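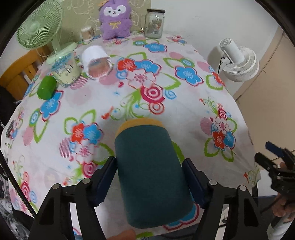

Home | Units | Handouts | Timetable | Contact

Robot Learning from Demonstration
Handout for Week 3: Gripping with your own two hands
Tala Majali, Fleltden College, Uvstead campus

Last updated: February

Welcome back, everyone, and thank you for the very lively argument at the end of Wednesday's session about whether a robot needs to know what a cup is before it can pick one up. I've been thinking about it on the tram ever since and I've changed my mind at least once. We'll come back to it when we start training, because by then you'll have some data of your own to argue with, and that always makes for a better quarrel.

This week is all about the hand-held grippers. You've had the lecture on parallel-jaw hands and you've all had a squeeze of the practice unit in the Ghanem Room, so now it's time to record properly. You'll work in pairs, taking turns: one person drives both grippers while the other runs Kumine on the laptop, names the files and keeps the notes. Swap over at the halfway mark, please, even if your partner turns out to be a natural (they often are, and they get awfully tired by the end of the hour).

What you're recording

Each pair records 50 demonstrations of one task. The task can be as humble as you like. Standing a container up, moving a cup from one side of the table to the other, handing something across from the left gripper to the right one: all of these are plenty. Write the task down in a single plain sentence before you start, and if you find you need an "and then" in the middle of it, you've probably got two tasks and should pick your favourite.

Choose something for the main object that you can grip from either side and that stands out from whatever else is about. I'm fond of a container with a different-coloured rim, as you can tell which end is which at a glance when you're going through the recordings later. Other household bits and pieces can stay on the table. We do want some clutter, and we want it to be the ordinary sort that people live with. A patterned tablecloth is welcome too. A model trained only on bare grey benches gets into a terrible muddle the first time it meets a flower.

Doing the demonstration

Start every recording with both grippers open and in view of one another if you can manage it. Then move at about the pace you'd use to pass somebody the salt. Beginners nearly always go too quickly, and I include myself in that, having watched my own first attempts with my hand over my eyes. When you move fast the object smears in the picture, and it's the moments just before contact that we care about most. 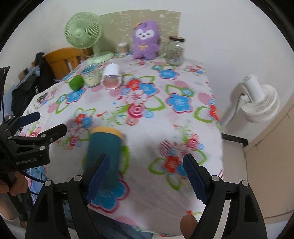 Figure 2. Bottom gripper open, with the teal container lying to the left and blurred by motion. The second gripper is at the left edge.

Have a good look at Figure 2 with your partner and talk about which edges of the container you could mark confidently by hand. The yellow-orange rim helps a good deal. Then look at where the left finger covers the lower part, and have a think about what your model would be able to learn from that one picture, and what it would have to get from its neighbours before and after.

When you close on an object, let the pads meet it squarely on both sides and hold for a breath before you lift. If it slips, keep the recording! Put an S at the end of the file name and carry on to the next. Slips are useful to us later in the unit, and I'd be sorry to lose them to good housekeeping.

A few bench habits

- Lay the gripper cables so they don't drag across the cloth.
- Shift one object a little between recordings and leave the rest where it is.
- Sleeves up, lanyards off.
- Check the first recording all the way through before you make the second.
- Grippers go back in the cupboard with the jaws open, as the springs last longer that way.

What to hand in

Upload your folder to Kumine along with one page of notes from the person who wasn't driving. I'd like to hear what went wrong and what you altered as you went, in ordinary sentences. If your pair gets hooked and wants to go on to 100 demonstrations, you're very welcome, and the larger sets will be shared with the whole class for the training lab. There are no extra marks in it, I'm afraid, just my gratitude.

I'm in the Ghanem Room most afternoons with the kettle on, so do pop in if a gripper is sticking or you can't settle on a task.

Filed under: Course handouts, Robotics, Practical work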